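Subject: Re: [kondville-rec] Folding jerseys without wrecking the numbers

Hi all,
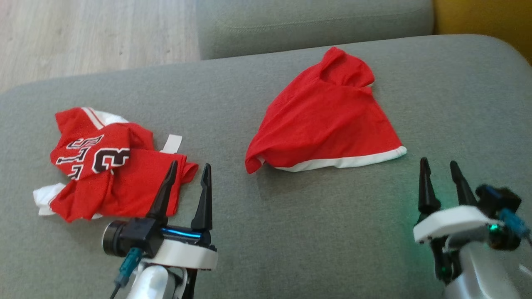
Thank you for answering my question so fast, I've been folding like mad ever since! I had 14 uniforms to get through before the Aitken tournament and I was dreading it. Sorting turned out to be half the fun once I stopped trying to do it on the bed and moved everything to the sofa. I start with the red sets, and the one on the left, with the big black-and-white numerals all bunched up in the wrinkles, is just the kind I used to fold right across the print. Never again! The plain red piece with the white stripe along the hem is so much easier, I could do those all evening.

On February 19, 2018, the Simar list member wrote:

> Lay the jersey face down and smooth it from the collar to the hem.
> Fold the sides in so the creases miss the numbers, then bring the
> hem up in 3 folds. Don't iron the print. If it's already creased,
> hang it in the bathroom overnight and leave it alone.
>
> Are you keeping tops and shorts together or in separate piles?

Together, I think! I tried separate piles in October and ended up with four tops and no idea which shorts went with them. Now each set gets rolled up with the shorts inside the top, and the whole lot goes in the big Flutilis bag, smallest sizes on top.

One thing I'm still stuck on: the little white label tabs that stick out at the side. Do you snip them off or leave them? The kids say they itch, but I write initials on ours and I'd hate to lose that.

Also, does anyone have a spare bag to lend? Ours is full to the zipper.

Happy folding!

Kondville uniforms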